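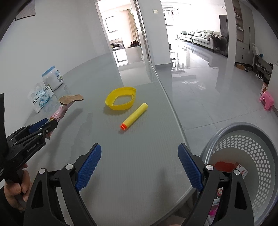
Game Design 210: Mobile and Location Play
Week 6 handout -- Events, Energy and Other Ways to Make People Wait
Instructor: Teodoro Ibarra
Posted Wednesday, April 8, 2020

Read this before the session. Last week a few of you read it during the session, and I could see your eyes moving.

1. Where we left off

We ended on the core loop: do a thing, get a thing, use the thing to do the thing again. Written out like that it sounds like a mild illness, and yet most of you have a phone full of it. This week is about what a studio puts on top of the loop once players have figured out what they're doing.

Our main case is Flovgate, the class's practice game, in which players claim gates around a made-up town called Pramdale. Play the current build for at least 30 minutes. You don't have to enjoy it. Thắng Lưu, your teaching assistant, wrote most of it and has heard worse from earlier sections.

2. Energy systems

An energy system limits how much a player can do before stopping. In Flovgate each gate costs one lantern, you hold up to 6 lanterns, and they refill while you are off doing your reading for other classes.

The polite explanation is pacing. A player who burns through everything in one evening has no reason to open the game tomorrow. The less polite explanation is that a bar that fills slowly can be filled quickly for a fee. Both are true at once, and in your papers I want you to say which one you think is doing more of the work in the game you picked.

Terms to know:

Soft cap: you can keep going, but the rewards shrink.
Hard cap: you can't keep going. Go outside.
Overflow: energy earned past the limit. Some games bank it, some throw it away. Players notice the second kind very fast.
Appointment: any timer that makes the player come back at a moment the game chose.

3. Limited-time events

An event is a piece of content with an end date. The end date is the feature. Take the same creature, hat or sword, leave it in the game forever, and watch how calm everyone gets.

Flovgate's test event is the Lobo Moon, planned for July. A wolf named Lobo turns up at gates after dark, and players need 2 sightings to earn his badge. Look at the draft rules and ask yourself:

Who can't take part? (Consider bedtimes, shift work, and people who live a long way from any gate.)
What does a player who joins on the last day get?
What happens to the badge afterward? If it comes back next year, the people who earned it the first time will have opinions.

In an earlier test, 426 accounts opened the event screen and a good many closed it again without starting. The screen had four paragraphs of wolf lore on it. Draw your own conclusions, then shorten your own tutorials.
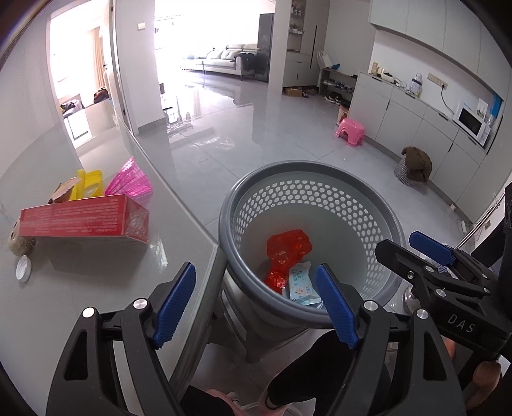
4. Rarity and drop rates

A drop rate is a promise made in small print. Players are bad at reading it and so, on a tired afternoon, are designers. A one-in-ten chance does not mean a prize by the tenth try. About a third of players will come away from ten tries with nothing, and every one of them will write to you.

The usual fix is a pity counter, which guarantees the item after a set number of failures. We'll build one in Trellex, our spreadsheet tool. Bring a laptop with a charge in it. The outlets along the back wall remain decorative.

5. For next time

Pick one mobile game with a live event. Write two pages on how it handles latecomers. Screenshots are fine but don't count toward length -- yes, even large ones.

Send drafts to Thắng if you want comments before class. He reads them in the order they arrive, and he is immune to the word "urgent" in a subject line.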